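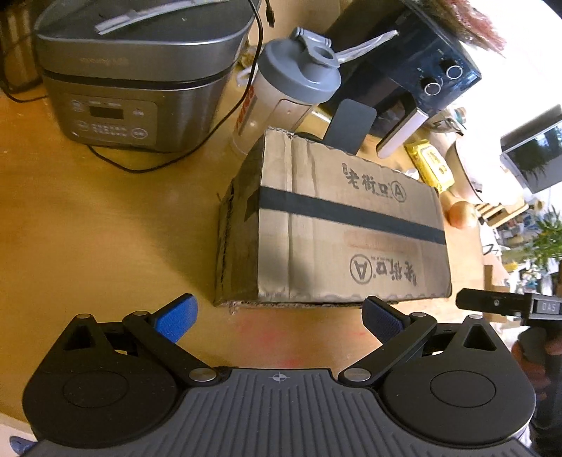
Rallik Introduces the Prostlow Goalie Stick, Its First in Five Years

PROSTLOW, October — Rallik, the maker of hockey sticks for people who would rather be on the ice than reading about sticks, today announced the Um, a foam-core goalie stick named after the sound most of our testers made when asked what was wrong with their old one.

The Um weighs 456 grams less than the stick it replaces, a model we were proud of and will now stop mentioning. The paddle has been reshaped so the blocker hand sits a little lower, and the heel is thicker where goalies tend to chop at the post after a goal that was clearly a defenseman's fault.

Testing took place at the Furkura rink over one long season. Beer-league goalies used 45 prototypes in games and practices, and sent most of them back in more pieces than they got. Their complaints led to a grippier shaft finish, a stiffer blade and the removal of a purple stripe that had tested well only with the person who drew it.

The Um comes in senior and intermediate sizes, regular and full right, in white or black. A junior version is planned, once we settle on a curve that parents and coaches can both dislike equally.

The first run is 849 sticks. Dealers may order now, and the Prostlow factory store will have a rack of them by the skate sharpener, open from 9 a.m. Goalies who bring in a broken stick of any make will get a free roll of tape and — if the line is short — some sympathy.

Rallik has made sticks in Prostlow since before the rink had a roof. Dealer price sheets and product photos are available from the Rallik sales office on request.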